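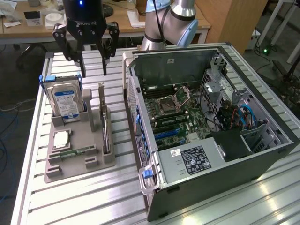 My cousin will marry in June, and the invitation came with a small card inside. On the card was the address of a web page, and on the web page was a list of 39 things which the couple would like to receive. There was a toaster from Ketaleo for a price that I had to read again. There were two kinds of salad bowl. I closed the page and went to make coffee, and I have been in a bad mood about it for most of a month.

I want to write against the wedding registry, but I want to be fair with it. I came to this country as an adult, and in the town where I grew up, Endine, such lists did not exist. We gave an envelope. Everybody gave an envelope, the bride's aunt held a satin bag, and the envelopes went into the bag. So I know that part of my feeling is only habit. A person who grew up with the list may find the satin bag much worse, and I understand this, because the aunt with the bag did stand very near the door.

Still, I think the list does something to the guest. When I buy a gift for a friend without a list, I have to think about this friend. I remember how she cooks, or that she is always cold, or that she once admired a blue pitcher in a shop in Kinnear and did not buy it. Maybe I choose badly. But for one afternoon she was in my head, and I enjoyed that afternoon. With the list I type in a number from my card, and the website tells me that I have "fulfilled" one item. The word bothers me a lot. It is a word for a warehouse.

People tell me that the list is practical. They say that without it the couple will receive four blenders. I was at many weddings in my life and I have never met the couple with four blenders. I did meet a couple who received two identical clocks, both very ugly, and they hung them side by side in the hallway. They have been married a long time now and the clocks are still there. I would not want them to have had a list.

The second argument is stronger. Many couples today live together before the wedding, and they already own the forks. What they need is money for rent, or for a trip, and the registry lets them ask for it politely. Here I agree with half. I have nothing against money, as I said. But then please ask for money! On my cousin's page there is a "honeymoon dinner" for 252 dollars, and I can buy one part of it or the whole. There is no dinner. It is an envelope which wears a costume, and the website, I believe, keeps a little piece of it for itself. My aunt with the bag never kept anything.

There is also the question of price, which people do not like to discuss. A list shows everything next to each other, the cheap and the expensive. By the time I opened it, all the small things were taken. The wooden spoons were gone, and also the kitchen towels. What remained was the toaster, the dinner, and a set of pans from Ganix for 500 dollars. A guest who is a student, or who already paid for a flight and a hotel, opens this page late in the evening and feels poor. I do not think any couple wants this. My cousin is a kind person and she would be ashamed to hear it. But the page cannot be kind, it only shows what is left.

If a couple must have a list, I would ask for some small changes. Keep it short. Put more cheap things on it than you think you need, and add new ones when they are taken. Do not print the address on the invitation - let the people who want it ask your mother, as was the custom before. And write somewhere on the page that a guest may also bring something else, or nothing, and mean it when you write it.

As for me, I did not buy the toaster. I have a tablecloth that my grandmother embroidered, with a small burn in one corner from an iron. I washed it and pressed it, very carefully this time. It was not on the list, and it may be that my cousin's table is the wrong size. I will put it in a box with tissue paper, and in the box I will also put an envelope.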